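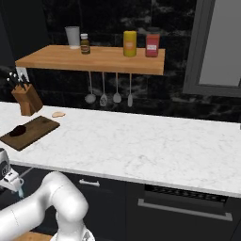
Flunstead Community Kitchen
Second progress report to the Rinora Fund
03/06/2026

Your grant of 2,000 was meant to get a weekly lunch going in the old library annexe. The lunch is going. So was the boiler, until April, and we thank you for letting us move 500 across from publicity to deal with it. Publicity has since consisted of Oliwia Wysocka talking to people at the bus stop, with no drop in attendance.

Meals and numbers

We have served 159 lunches since the last report. Soup remains the favourite. The lentil bake was tried twice and has been retired with honour.

Training

Urszula Sadowski has run the food hygiene course for 18 helpers, all of whom passed, one of them after a frank exchange about tea towels. The knife skills session is now the most popular thing we do, and has a waiting list. Peeling, which everybody claimed to know already, took up most of the first hour.

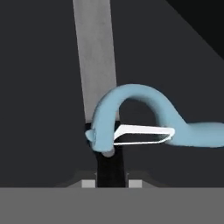 What has not gone well

The herb bed is mostly slugs. The booking form still asks people for a fax number – we are working on it.

Next steps

We plan to stay open through August, when school meals stop and demand goes up. Final accounts will follow once Urszula has found the receipt for the second colander.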